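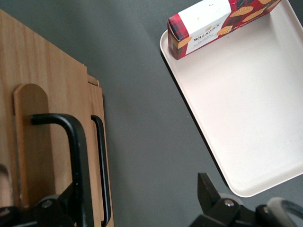 Trarnitik Customer Care
Ticket 348: Geko tablet sleeve, magnetic closure does not hold
Product: Geko sleeve, large, waxed canvas with leather flap
Reported by: Yevdokiia Skoryk, Gredby
Handled by: Yurii Stetsiuk, Product Support
Status: Closed, replacement sent

Initial report

The customer, who buys accessories for the Gredby office, states that the flap on one Geko sleeve opens when the sleeve is carried upright in a shoulder bag. The sleeve was delivered in October as part of an order of 94. The customer adds that the tablet shows a message to reconnect its keyboard when placed in the sleeve, and that the screen turns on and off while the sleeve is being carried. The customer asks whether the whole order should be returned.

First response, 9:40 a.m.

Thank you for contacting Trarnitik. Please do not return the full order at this time. To help us find the cause, we ask that you complete the following checks and reply to this ticket.

1. Remove the tablet and all papers from the sleeve. Close the flap and lift the sleeve by the flap only. Note whether the closure holds.
2. Repeat the check with the tablet inside, without its keyboard or cover.
3. Repeat the check with the keyboard attached.
4. Look at the inner side of the flap and report any wrinkle or raised area in the leather near the magnet.
5. Send us the batch code printed on the white label inside the pocket.

Customer reply, 11:15 a.m.

The customer reports that the closure fails in step 1, with the sleeve empty. In steps 2 and 3 the flap does not reach its mark on the front panel and springs back. There is a raised area on the inner flap, to the left of center. The batch code ends in 8. Another sleeve from the same order was tested and closed properly in all three checks. The screen problem occurs in both sleeves, but only with the keyboard attached.

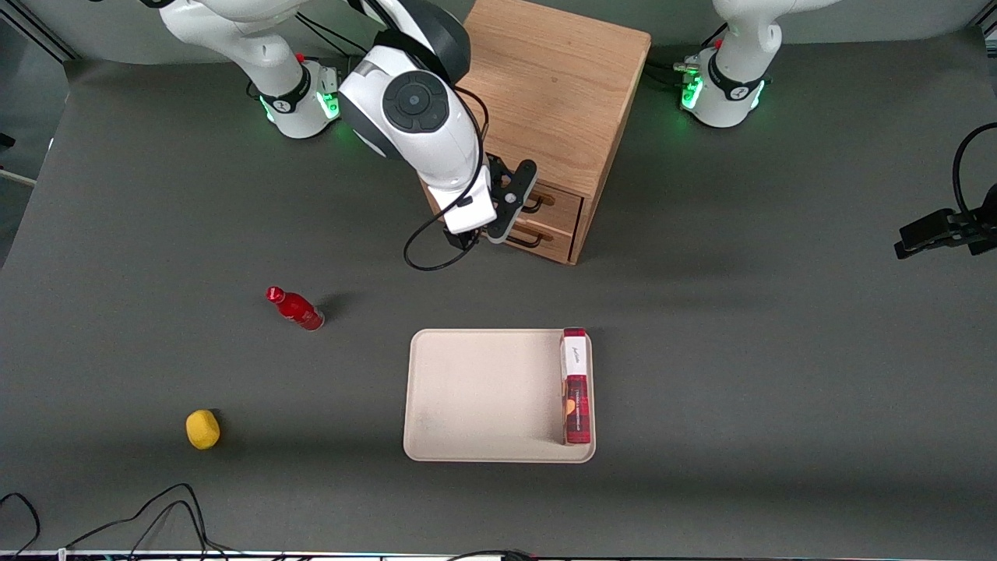 Second response, 1:30 p.m.

The raised area shows that the magnet has moved out of its stitched channel. This is a fault in assembly and is covered by the product warranty. Pressing the magnet back into place is not advised, as the stitching will not keep it there. Please also avoid heat or glue, either of which will mark the wax finish.

The screen problem is a separate matter. The tablet and its keyboard cover use magnets to detect when the cover is closed. When the tablet is inserted with the keyboard hinge toward the flap, the closure magnet can trigger that sensor. Please insert the tablet with the hinge at the bottom of the sleeve and the screen facing the padded back panel, then carry it for a few minutes and check again.

Internal note

Batch details passed to Karpenko, who sew the flaps. They have found 2 other sleeves in their own stock with the magnet outside the channel. Remaining stock from the batch is on hold until checked by hand. Care card to be changed to show the hinge position. Y.S.

Customer reply, 4:05 p.m.

The customer confirms that the screen stays off with the hinge at the bottom. Staff at Gredby will be told. The customer will check the rest of the order using step 1 and asks that the ticket stay open until this is done.

Resolution

All other sleeves in the order passed the check. One replacement sleeve was sent to Gredby at no charge, with a prepaid label for the return of the faulty item. If a flap should loosen later, please reply to this ticket and include the batch code.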